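How I Set Up a Laundry Sorting Station for Our Workshop Arm

Posted March 2026, filed under Ata

A bunch of you asked how I got Ata (our arm, named after a very patient aunt) to drop shirts in a basket without flinging them across the room. So, as promised, the write-up! This is part one and only covers the station itself. You need a place that stays the same from run to run before you teach the arm anything, and I skipped that step for most of last July.

What I used
A table that doesn't wobble
A plastic basket with holes in the sides
Masking tape and a marker
A handful of old clothes, plain colors to start
4 clamps
The Ondrejka control script, which Fadwa El Sherbiny wrote and very kindly lets everyone in the shop borrow

Step 1. Fix the table height
Mine is 800 mm off the floor. Yours can be different, but measure it and write it on the underside in marker. I lost a whole evening to a table that somebody had swapped for a taller one (it was me, I swapped it).

Step 2. Mark the reach
Move the arm by hand, motors off, as far as it goes comfortably, and put tape down there. Then come back in a hand's width and put down a second line. Everything you want picked up has to live inside that second line. Clamp the arm's base before you do this - if it shifts later, all your tape is wrong and you get to peel it up again.

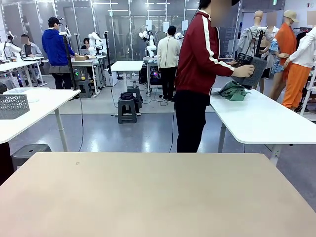 Step 3. Pick your basket spot
Try the basket in a few places before you commit. I like it off to one side, so the arm swings over with the cloth already lifted and doesn't drag a sleeve through the pile. Once you're happy, tape all the way around the base of the basket. Corners alone are not enough, it creeps.

Step 4. Crumple the clothes on purpose
Preben Kjærgaard talked me into this one and he was right. I had been laying every shirt out flat and the arm got great at flat shirts and nothing else. Now I drop each piece from shoulder height and leave it however it lands.

Step 5. Set the speed low
In Ondrejka, open the motion settings and change the speed limit from 1000 to 800. Save, restart, and check that it stuck, because mine went back to the default twice.

Do ten slow pickups with a hand on the stop button. If the basket is still inside its tape at the end, you're ready for part two, where we get into gripping - bring socks!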